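The Lantern Code

A short story, posted in one piece this time

1. Dresell

The code for the paper lantern came out in July, when I was twelve and had a cheat page that got 22 visitors on a good day. Half of those were me checking whether it looked right on my sister's computer.

The game was called Zastik. You walked a fox around an island, earned shells, and spent the shells on hats. There were three servers anyone cared about. Tasard was where the old players went, Qin was for trading, and Dresell was where you ended up if the other two were full. My fox lived on Dresell.

All the bigger pages said the lantern code was hidden in the lighthouse. I spent a whole afternoon clicking on the stairs in the lighthouse. A fox in a pirate hat stood at the bottom and said "its not here" every few minutes. I thought he was trying to keep it for himself.

2. Tasard

The next morning I got onto Tasard before breakfast, which was the only time you could. The pirate hat was there already, standing on the pier.

"Did you find it," I typed.

"No," he typed. "Do you want to look together."

We tried the bakery and the boat shed. We tried the well, where you could throw in a shell and get nothing back. He threw in 124 of them, one at a time, while I watched his number go down. I asked him what he was doing and he said somebody on a forum had told him 100 would do it, and after that he figured he might have miscounted.

Then my mother called me for breakfast. I told him I would be back in ten minutes. When I came back Tasard was full, and it stayed full until dinner.

I wrote a post about the well so other people would save their shells. It was the first post I had written that I hadn't copied from somewhere else. Four people left comments. One said thanks. One said first.

3. Qin

I found the code by accident a week later. I was on Qin, trying to trade a scarf, and I typed the word "lantern" into the box at the coat check where you were supposed to type your ticket. The box flashed yellow and a lantern dropped into my bag.

I sat there a minute. Then I opened my page and wrote the whole thing down, with the steps in order, and put it up. By evening the counter said 400. One of the big pages had it an hour later in the same words, including the one I had spelled wrong.

I went looking for the pirate hat. I checked the pier and the lighthouse stairs. I had never added him as a friend, and all I remembered of his username was that it ended in a nine. I left my fox on the pier with the lantern lit and went to brush my teeth. 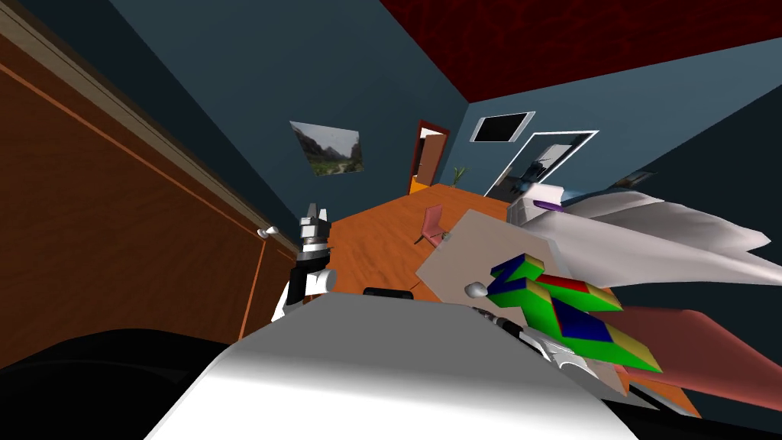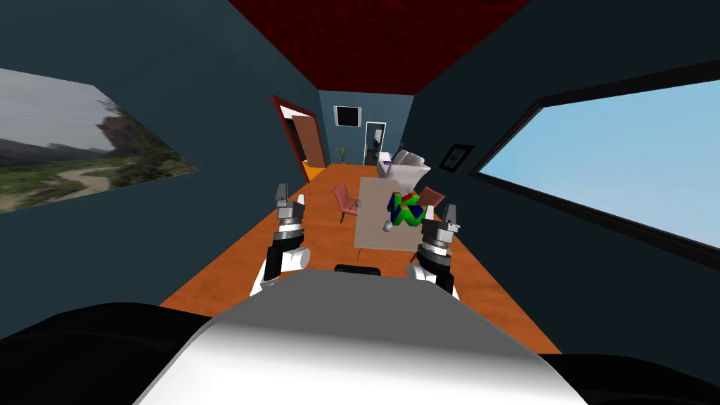
4. Dresell Again

He turned up at the end of the summer, on Dresell, in the line for the sled ride. He had a lantern and so did everyone else in the line.

"Coat check," he typed.

"I know," I typed. "I wrote that."

"The one with the well?"

I said yes. He asked if I still had the scarf.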